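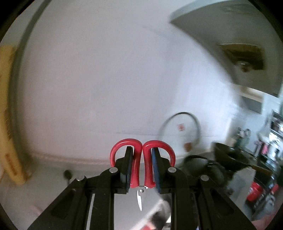
Handgreifer mit Schere und Messern — welche Regeln gelten bei euch?

gefragt von Odcombe_Tim, Oktober

Hallo zusammen, kurze Frage, muss bis zum nächsten Termin was Schriftliches haben. Wir nehmen mit handgeführten Greifern Alltagsaufgaben auf, Küche und Nebenraum, Projekt heißt intern Bravo. Greifen, umsetzen, ablegen. Bisher gab es nur mündliche Absprachen, jeder macht es ein bisschen anders. Der eine nimmt die Schere an den Griffen, Klinge nach unten, der nächste quer am Gelenk.

Jetzt soll ich eine Arbeitsanweisung schreiben und weiß nicht so richtig, woran ich mich halten soll. ISO 10218 ist ja für Industrieroboter, bei uns ist aber gar kein Roboterarm dran, das Ding hält ein Mensch in der Hand. Also:

- Gilt für den Handgreifer überhaupt irgendeine Robotiknorm oder ist das einfach ein Handwerkzeug?
- Was macht ihr mit scharfen Sachen? Verbieten, stumpf schleifen, Handschuhe?
- Wie regelt ihr das Herumlaufen mit dem Greifer zwischen den Stationen?

Budget ist da, 800 Euro für Schutzausrüstung und Kleinkram. Danke schonmal!

Nachtrag: sind 26 Aufgaben auf der Liste, vier davon mit Klinge. Die anderen sind harmlos.

Marcelino Arrieta
antwortet um 14:25 Uhr

Machen wir seit dem Frühjahr, daher in Kürze. Bin kein Jurist, laßt das eure Fachkraft für Arbeitssicherheit gegenlesen.

Norm: 10218 passt nicht, solange kein Arm dran ist. Wir behandeln den Greifer als handgeführtes Arbeitsmittel, also Betriebssicherheitsverordnung, Gefährdungsbeurteilung, Unterweisung mit Unterschrift. Wenn die Daten später auf einem richtigen Arm laufen, ist das eine eigene Beurteilung. Bitte nicht in ein Dokument mischen, haben wir am Anfang gemacht, war Murks.

Scharfes: nicht verbieten, aber einschränken. Schere nur geschlossen greifen, Spitze nach unten, freie Hand nie unter dem Greifer. Klingen nie an Personen übergeben, immer erst ablegen. Vor jeder Runde Fingerpolster anschauen, lose Polster = Schluss, Greifer kommt in die Kiste.

Laufen ist der Punkt, den alle vergessen. Wer auf den Greifer guckt, guckt nicht auf den Boden. Bei uns steht deshalb: kein Ortswechsel mit gegriffener Klinge. Leer laufen ist ok, im Schritttempo, Laufweg vorher freiräumen. Rollen, Eimer, Kleinteile, alles was auf dem Weg liegt. Gerade bei glattem Boden wo sich das Fensterlicht drin spiegelt, da sieht man kleine Sachen einfach nicht.

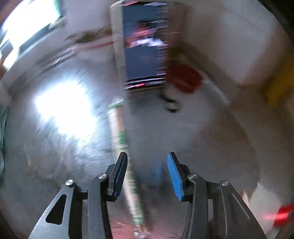

Zalgate Forum › Gruppe Handhabung und Greiftechnik

Leerer Greifer unterwegs, genau so meine ich das. Auf so einem Weg können eben auch Sachen am Boden liegen, also erst räumen, dann aufnehmen. Wir haben die Gehstrecke mit Klebeband markiert, 800 mm breit, das reicht für eine Person. Zwei Leute gleichzeitig im Weg gibt es nicht, der zweite wartet.

Handschuhe: schnittfest an der freien Hand, an der Bedienhand haben wir sie wieder gestrichen. Zu wenig Gefühl am Abzug. Kann bei euch anders sein, je nach Bauart.

Und Pausen! Steht bei uns nach 25 Minuten, dann ablegen und Hand lockern. Mit müder Hand wird unsauber gegriffen, das siehst du später auch in den Aufnahmen.

dilex_kb
antwortet um 16:10 Uhr

Stimme Marcelino zu, nur eine Ergänzung aus der Küchenecke. Das Problem sind selten die einzelnen Teile auf der Arbeitsfläche. Das Problem sind volle Behälter. Wenn du da mit dem Greifer reingehst, kommt gern das Nachbarteil mit hoch, und wenn das gezahnt ist, viel Spaß.

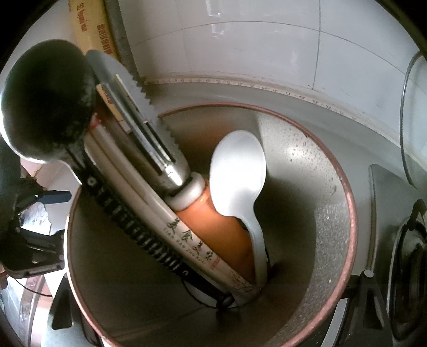 Besteckbehälter neben dem Kochfeld: gezahnte Klinge zwischen Essstäbchen und Kochbesteck.

Unsere Regeln dafür, könnt ihr übernehmen:

- Gezahnte und scharfe Teile vor der Aufnahme raus aus dem Behälter. Kommen in eine eigene Ablage, einzeln.
- Ist die Klinge selbst das Zielobjekt, dann steht sie allein im Behälter, sonst nichts.
- Immer am Griff packen, nie am Blatt. Wenn der Griff nicht erreichbar ist, abbrechen und von Hand neu stellen, Greifer vorher weglegen.
- Behälter und Teile abtrocknen. Tropfen an der Innenwand sind nicht schlimm, aber nasse Griffe rutschen aus den Polstern.
- Kochfeld aus und abgekühlt, bevor jemand daneben arbeitet. Auch wenn die Aufgabe mit Kochen nichts zu tun hat. Einer prüft es und zeichnet ab.
- Kabel und Tüten weg von der Arbeitsfläche, da bleibt man mit dem Gestänge hängen.

Abbruch darf bei uns jeder, ohne Begründung. Steht ganz oben auf dem Blatt, fettgedruckt. Eine verworfene Aufnahme kostet nichts.

greifer_nord
antwortet um 19:02 Uhr

nehmt doch einfach Kinderscheren und Plastikmesser, dann braucht ihr den ganzen Papierkram nicht

Kommentar von dilex_kb: Unterweisung brauchst du trotzdem. Und Plastik greift sich anders als Metall, anderes Gewicht, andere Oberfläche. Für die ersten Übungsrunden ok, für die eigentlichen Daten eher nicht.

Kommentar von Odcombe_Tim: Danke euch, hilft sehr. Übernehme den Laufweg und die Behälterregel, Rest geht morgen an die Arbeitssicherheit. Marcelino, hast du die Vorlage für die Unterweisung noch irgendwo? Gern per PN

Kommentar von Marcelino Arrieta: schick ich dir, ist aber nur eine Seite und noch mit altem Logo. Den Teil mit den Polstern musst du anpasen, wir haben andere.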